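Incident diary, Wikthorpe office
Entry kept by Petro Bilyk, manipulation safety

May, 3:40 p.m. Work with the hand-held gripper was suspended this afternoon following a fault in the grip-release function. The fault was first noted at attempt 91 of the bottle task, when the fingers remained closed after the release command had been given. The operator followed procedure, kept the tool level and called for assistance. No injury occurred and no liquid was spilled.

The task itself is a simple one. The operator brings the fingers to either side of a capped plastic bottle on the desk, closes them, lifts, and sets the bottle down again on its coaster.

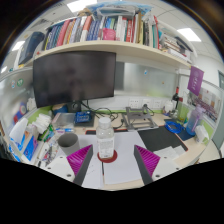

I reviewed the event log with the Domínguez team by telephone. It shows 3 late releases before the full failure, none of which was reported at the time. The delays were short, and the operator took them for ordinary lag. I do not consider this a matter for discipline – the written instructions did not state what length of delay should be reported. They will be amended.

The firmware in use was the Vilum build installed last month. Plostadgate has the same build on 2 tools and has been advised to stop work with both until further notice.

After a restart the fault did not recur in three trials. I have not accepted this as grounds to resume. A tool that fails to open can trap a finger as readily as a bottle, and the manual release lever was found to be stiffer than the standard allows.

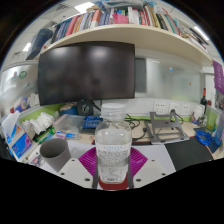
Filed under: Equipment faults / Grip and release

Actions recorded at close of day: tool tagged out and locked in the cabinet; log files copied to the shared drive; lever to be inspected by Domínguez before any further use. The operator's written statement is attached. I have asked Vilum for the release notes to the current build and await a reply.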